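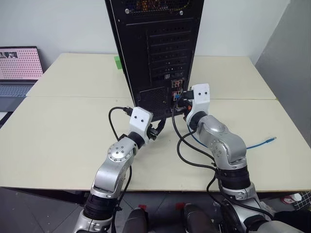

Back panel work on the two-arm cell at Zorkwood. The blue network cable runs across the table.

THE PLUG CELL
Keeping two arms honest takes a hex key, a paint pen and a lot of walking back and forth

Seven in the morning, coffee in a jar. Heike Kleinschmidt is already on her knees by the base of the cell with a flashlight in her teeth. Left arm lost its zero overnight. Again.

"Power dip," she says, once the flashlight's out. "Or the cleaner. Probably the dip."

The cell sits in a back corner of the Zorkwood workshop, pale table, gray partition on one side, white wall behind. Two silver arms, white grippers, a laptop off to the left. Its job is cables. Put a desktop computer on the table with its rear panel toward the arms and they are supposed to hook it up, plug by plug. Sounds dull. Try doing it with no fingertips.

Re-zeroing goes like this. Brakes off one joint at a time, Kleinschmidt holding the arm's weight on her shoulder. Line up the paint marks. Brakes on. Next joint. She does the elbow last becuase it drifts when you move anything above it. Then a slow move to the home pose, hand on the stop button the whole way.

Forty minutes if it goes well. Today, closer to an hour.

Then the grippers. Malte Böttcher looks after those. Pads get swapped every 200 plugs, no matter how good they look. He used to wait until they slipped. Bad plan: a worn pad lets the plug tilt a hair, the arm keeps pushing, and you have a bent port and a long afternoon. He keeps a count in pencil on the partition side of a cabinet. Last June it reached 3475 plugs in total and someone drew a cake next to it.

New pads on, he closes each gripper on a steel pin and wiggles it. Doesn't like the right one. Takes it off, wipes it with alcohol, goes again. Fine.

The cables themselves are the real headache. A stiff plug is easy. What hangs behind it isn't. Black power leads sag, loop, snag on a wrist, drag the plug sideways just as it lines up. Early on the team ran everything with one arm and lost half a day at a time to snags. Now one arm can take a cable out of the way while the other pushes. Better. Not fixed. The loops still end up over the arms often enough, and the software (Istudel, written in-house, named after somebody's cat) has to feel the tug and decide if it matters.

Push force is the setting everybody fights over. Too soft, the plug sits half in and looks done. Too hard, see above. Böttcher wants it low with a second try. Kleinschmidt wants one good push. The current number is a truce, stored in a profile called 602, and you need to ask both of them before you touch it.

Test run before lunch. A black tower goes up on the table, the arms come in, and the room gets quiet in a way it hasn't been all morning. You listen for the click. Kleinschmidt swears she can tell a seated network plug from the doorway.

After that, checks. Fasteners on the wrists, by hand, no power driver. Cables on the arms themselves, looking for rub marks at the bends. Wipe the table, dust on the surface throws the camera off more than you'd think. Log it. Böttcher logs in full sentences, Kleinschmidt logs in one word, usualy "ok."

What's next? A quick-change mount so the pads come off without tools, drawn up by Torben Bauerfeind and due whenever the machine shop gets to it. A battery backup too, so a power dip stops meaning a lost zero. It's been on order for weeks.

Kleinschmidt shrugs at that and hunts for her hex key. Under the laptop this time.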